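# Garnley 40 Rugby Tackle Bag

Heavy enough to teach a flanker some manners, light enough that the under-13s can drag it to the far end of the pitch and pretend they didn't hear you ask for it back.

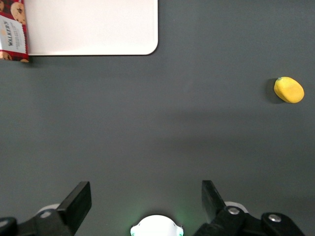

The Garnley 40 weighs 40 pounds, hence the name. We had a longer one, but it didn't fit on the label. It's our middle bag, sized for high school squads, college seconds and the sort of adult club where the back row has a combined age best left alone.

## What's new on this version

Owners of the old Garnley will remember the handles. Two of them, stitched, and fine until a prop forward got involved. The new ones are webbing loops that run the whole way under the base and up the other side, so pulling on one means pulling on the entire bag. There are four, two high and two low, and the low pair are wide enough for gloves.

We've also moved the zipper. It used to run down the side, where it left an interesting pattern on people's cheeks. It now sits under the base behind a flap.

The foam is firmer in the bottom third. That makes the bag stand up by itself on grass, including grass with a bit of a slope, and it rewards a low hit. Go in high and it mostly leans on you, a fair impression of most number eights we've played against.

## Details

| | |
|---|---|
| Weight | 40 lb |
| Diameter | 17 in |
| Cover | 700 gsm coated polyester |
| Handles | 4, webbing |
| Colors | Navy, red, Herker green |
| Spare cover | Sold separately |

Herker green is named after the Herker ground, where we test everything and where the mud has its own opinions. It hides stains very well. Navy hides them less well. Red is popular with clubs that play in red, and we have no further insight on that.

## Setting it up

The bag ships filled. Take it out of the plastic, stand it up, leave it indoors overnight and the creases will drop out. Please don't cut the plastic with anything you'd also use on a steak. We replace covers for plenty of reasons, but we can tell a knife slit from a torn seam.

Wipe it down with warm water and dish soap. No bleach, no pressure washer. Store it upright if you can. A bag that spends the whole off-season at the bottom of a pile comes out shaped like a bean.

## What it isn't for

It isn't a scrum machine, and tying three together doesn't make one. It's not meant for kickers to use as a tee, a target or a place to vent after missing from in front. For contact work with players under 10, get the Bilard Junior, which is shorter, softer and doesn't hit back.

## Warranty

Seams and handles are covered for two seasons of normal club use. "Normal" has been tested by some very creative emails. Being left out all winter isn't normal. Being towed behind a van isn't either, though we did enjoy the photos.

## Ordering

Single bags ship from stock. Orders of 10 or more get the club rate and your crest printed on the front at no charge; send us a file that's bigger than a postage stamp. Printed orders placed before the end of October go out in time for the second half of the season.

If you're replacing the El Khatib bags we used to carry, the old covers won't fit this one. People do try. The zipper always loses.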